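Robots That Help Surgeons Sew

Did you ever tear your pants and ask somebody to sew them? Surgeons also sew. When they finish their work, they close the cut with a needle and thread. One such sewing step is called a stitch, or a suture.

At the training center in Drutby, people practice this job with robot arms. They do not sew on a patient. They sew on practice tissue, a material for learning.

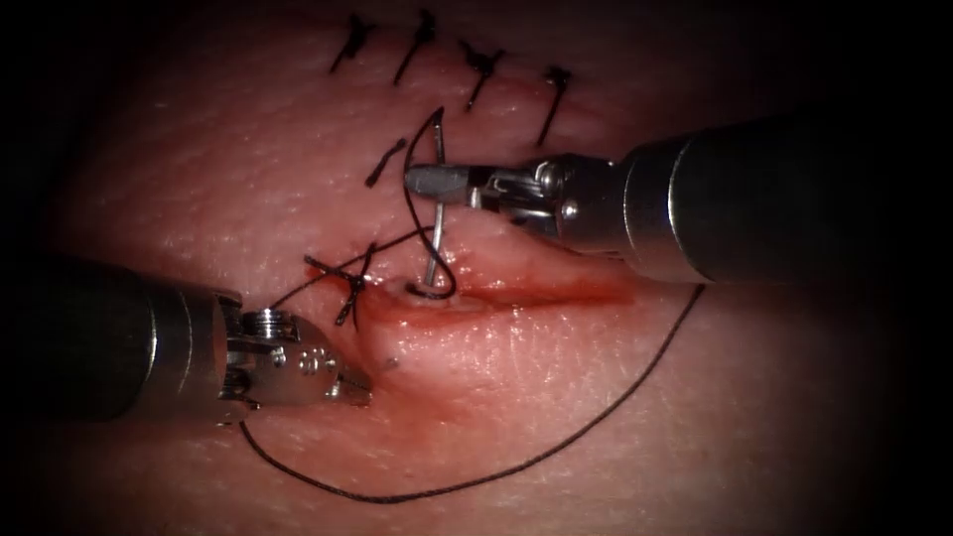
Two robot instruments at work on practice tissue. The right one holds the curved needle.

Why is the needle curved? A curved needle can go in on one side of the cut and come out on the other side with a small turn. The thread follows it, and then a knot must be made. A knot is hard for a robot! It must take the thread but not pull too much.

Florêncio Simões is a surgeon and teaches in Drutby. Before, he stood bent over the table for many hours and his back was hurting. With robot arms, a surgeon can sit in a chair and move the instruments with hand controls. Now his team also studies which small steps a computer could do by itself.

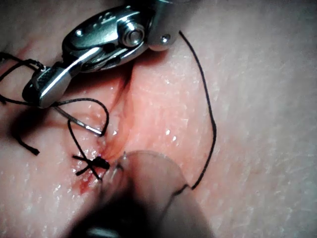

The team has saved 3,139 practice stitches. A computer can learn from them, a little like you learn to write by doing the same letter again and again.

Will the surgeons lose their job? Florêncio says no, but the job is changing. His colleague Lamduan Phetsri was a nurse who passed the tools by hand. Since February she has a new task: she prepares the robot arms and checks them before each lesson. She had to study for it, and at first she did not like it so much. Now she teaches it to other nurses.

A person must still decide where the stitches go, and must be ready to stop the machine.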